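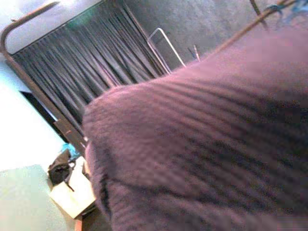
Purple rib knit, as met by the wrist camera.

I have now spent more of this summer hanging up shirts than in the rest of my adult life put together, and I wasn't even touching them. My hands were on the controls. The arms did the touching, in the sense that a person wearing oven mitts on the ends of two broomsticks does the touching.

The job on Tuesday, July 21, 2020 was garments and hangers. You drive both arms through the whole thing, the machine records what you did, and then you do it again. Hannelore Schwaiger, who set the target of 200 good runs, says the robot learns whatever you show it, including your bad habits. Mine is dithering. Somewhere in the Udcombe data there are 11 runs where an arm approaches a sleeve, thinks better of it, and backs off like a man who has walked into the wrong wedding.

Thick knits are the worst. They fill the wrist view until you're steering by ribs and hope, so you flip to the head view, and then you can't judge depth, so you flip back. I threw out 13 runs before lunch. Hannelore would have thrown out more, but she was on the phone to Kurkusar about a cable.

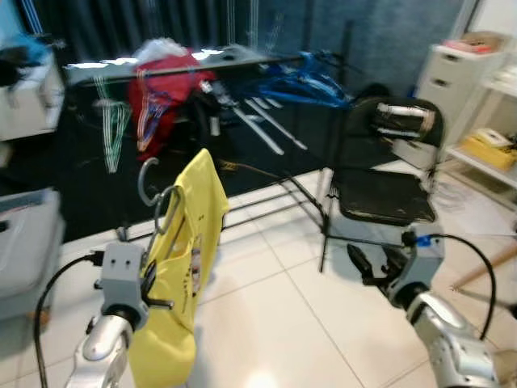
Yellow T-shirt on its hanger, left gripper. The other arm is mine too, I just forget about it.

T-shirts are kinder. The trick, if I have one, is to hold the hanger and leave the cloth alone. I also go slower than feels decent — my first runs were so quick that the playback looked like somebody stealing laundry.

We tried letting it go solo on an early batch, back when the Trurkimia software still crashed if you looked at it. It reached out, stopped just short of the sleeve, and backed off. I recognized that move. Hannelore looked at me for quite a long time.

More shirts tomorrow. My own are still in a heap on the bedroom chair.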